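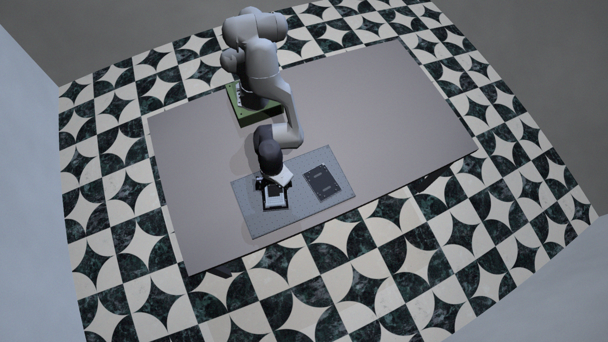 Which fingers do we keep on the arm, the long ones or the stubby ones? The stubby ones, at least until Dirk gets his new pads printed.

Tuesday, mostly controller faff. Ran 100 goes with each set in the sim, same start pose, and the long pair slipped 11 times to the stubby pair's 2! Boris reckons my friction values are far too kind — fair enough, I pinched them from the old Skillum file. Amra wants it all again with the slower close. Still need to ask Panagiotis which wrist limits he's using.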